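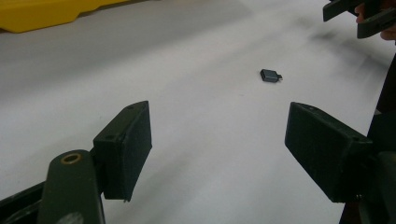
Booth Staff Wanted for Summer Music Gear Show

Wallner makes small audio interfaces and pedal power supplies in Sundton. We are hiring three people to work our booth at the Gundon music gear show in July.

You will set up demo stations, help visitors plug in guitars and keyboards, and answer basic questions about our products. At the end of each day you will pack the cables and adapters and check them against the booth list.

What we need from you

Some experience playing or recording music at home or on stage
Comfortable on your feet in a loud hall
Able to lift 30 pounds
Available for all show days plus setup

Sales experience is useful but not required. Training takes place at our Sundton shop before the show and is paid at the same hourly rate.
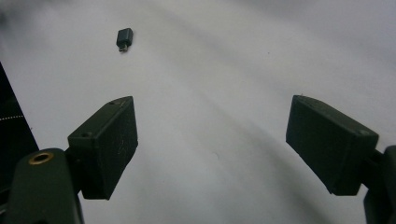
A small black USB adapter.

Pay and travel

Hourly pay, with lunch provided. We cover the ride from Sundton to Gundon and back. Setup starts at 2 p.m. on the day before doors open.

How to apply

Send a short note about your music background and one reference to Marisa Guerra, events manager. Severin Danzer runs the demo stations and will call applicants we want to meet.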